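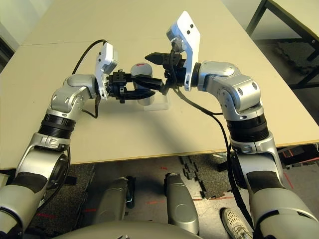 Setting Small Cylindrical Pieces on an Acrylic Stand

These instructions apply to all display and inspection stations at the Gimevdale workshop. They cover single pieces of up to 400 grams placed on a clear stand. Heavier pieces are handled under the procedure held by Ekua Zakaria.

Preparing the table

Clear the tabletop and wipe it with a dry cloth. Check the boards for grit, particularly along the seams. Place the stand on a single board, away from any seam, and press lightly on each corner. If the stand rocks, move it before proceeding.

Clean the acrylic with a damp microfiber cloth. Do not use alcohol or window cleaner, as both may cloud the surface.

Placing the piece

1. Hold the piece upright by its sides, below the top edge.
2. Lower it onto the center of the stand. Do not slide it into position.
3. Steady it from the opposite side before releasing the first grip.
4. Release one side at a time and wait 3 seconds between the two.
5. Confirm that any mark on the top surface remains visible from above.

Pieces taller than 21 centimeters require a wider base, available from the Plestora store room.

Removing the piece

Grip both sides, lift straight up, and set the piece in its tray before moving the stand. Scratched stands should be returned to Seidu Ayaaba with the station number written on the tag.

Gimevdale Workshop Services | Contact: Bernice Kpodo, Station Support | All rights reserved | Back to top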